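Plerkton Lab News — December

BIN PICKING: LEARNING WHEN TO PUSH FIRST

The manipulation group at Plerkton has finished the first round of tests of its new grasp planner, which was developed together with our partners at Kelov. Readers of the spring issue will remember that the old planner worked well when parts were spread apart and poorly when they touched each other. The new one, called Teshome inside the project, was made for the second case.

The idea is simple to state. For each depth image the planner gives a score to a set of possible grasps, as before. It now also gives a score to a set of short pushes. A push gets a high score when the network expects that the best grasp after it will be much better than the best grasp available now. If no grasp passes the threshold, the arm makes the push with the highest score, takes a new image and starts again. We allow at most 2 pushes before the system must either grasp or report that it can't continue.

The difficulty was in the training data. A push that looks useful in simulation is often not useful on real metal, where a bar slides farther than the model says and comes to rest along a wall. We therefore collected 559 real pushes and used them to correct the network after it was trained in simulation. This took longer than we planned — the friction of the bin floor changes from one area to another, and we had to repeat one full week of recording after a calibration error in the wrist.

Our test parts are plain rectangular bars. They have no handles, holes or edges that make a grasp easy, and two of them side by side can look like one wide object to the depth sensor.
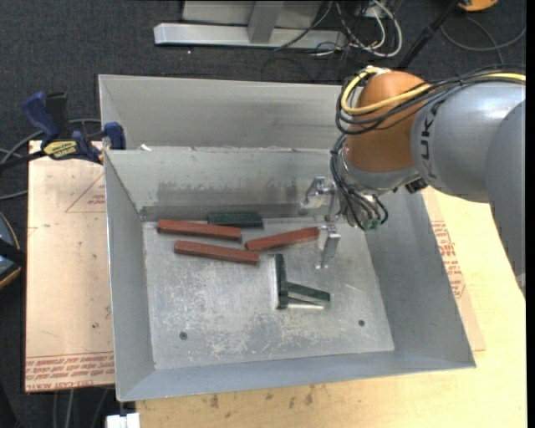

Why not use a suction gripper for flat parts like these? Suction is a good choice in many cells, but the parts that interest Kelov often come with oil or dust on them, and a suction cup holds such surfaces poorly.

In the final comparison both planners received the same 56 starting arrangements. The new planner cleared more than 3 times as many of the difficult ones, by which we mean those where every bar touches a wall or another bar. On the easy arrangements there was no clear difference, and the new planner was a little slower per cycle because of the extra scoring. The most common failure is still a bar that lies flat against a wall. A push along the wall moves it but doesn't open a gap for the finger, and the network gives these pushes a score that is too high.

The next round will be done at Gallow, where the bins are deeper and the lighting is less controlled. We also want to try parts of mixed length. A technical report with the network settings and the full table of results is in preparation, and groups who wish to test the planner on their own arm may write to the lab office for an early copy of the code.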